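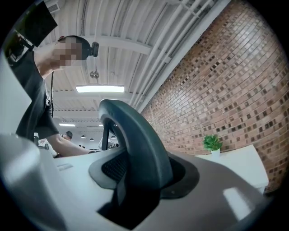 Does the Brero handheld need to be online to play games I've already installed?

Only for the first launch after you install a game. The console checks your licence once, and after that the game runs offline for up to 30 days before it asks to connect again.

Brero handheld console, 2025 model

The Brero is a portable games console with a built-in screen and fixed controls on both sides. It runs the Semeniuk system software, version 3, and plays everything in the Plesenwood store as well as games bought for the earlier model. Saves carry over through your Plesenwood account or on a memory card.

What's in the box

Console, charging cable, wall adapter, wrist strap and a printed setup guide. The dock and the carry case are sold separately.

System software

Updates download in the background while the console is asleep and on charge. You can turn this off under Settings, then System, then Updates. If you do, the console will still ask you to update before you join an online game.

The May update added folders to the home menu, a battery percentage that stays on screen, and separate volume levels for the speaker and headphones. It also fixed a fault where the console lost its Wi-Fi password after a full shutdown. Owners on version 2 need to install the last version 2 release first - the console will find it on its own, but the two downloads together take a while on a slow connection.

Storage

The base model comes with 286 GB free for games after the system files. The card slot takes cards up to 1,000 GB. Format the card in the console before you copy anything to it, as formatting wipes whatever is already there. Most games can be moved between the two without downloading them again.

Parental controls

Play time, spending and chat can each be set per account. A four-digit PIN is needed to change them. If you forget the PIN, contact us with your proof of purchase.

Orders and support

Sold by Clesport. Delivery is free on orders over $70. Unopened consoles can be returned within 30 days of delivery. For repairs and warranty claims, write to Lucie Poirier at the service desk and include the serial number, found under Settings, then About. School and library orders go through Roscoe Pruitt.

Page updated August 2, 2025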